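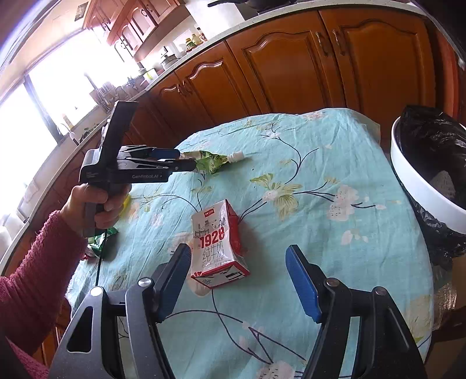

Clearing the table with the hand-held grippers, Evham open day

I went over to Evham on 9/6/19 to see the grippers at work. The demonstration was in an ordinary kitchen and the job was putting rubbish in a bin. You hold one in each hand and squeeze. I had 2 goes and dropped a wrapper on the first.

Cartons are easier than I expected, as the blue pads grip the sides well. Thin plastic is harder.

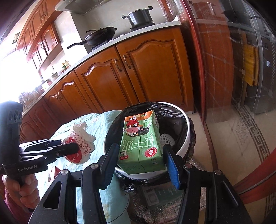

The other thing I asked about was Kettle, their arm that is meant to learn from all this. It wasn't running, but they hope to show it in August. I'll go back for that. Parking is on Karkum side and free for 3 hours.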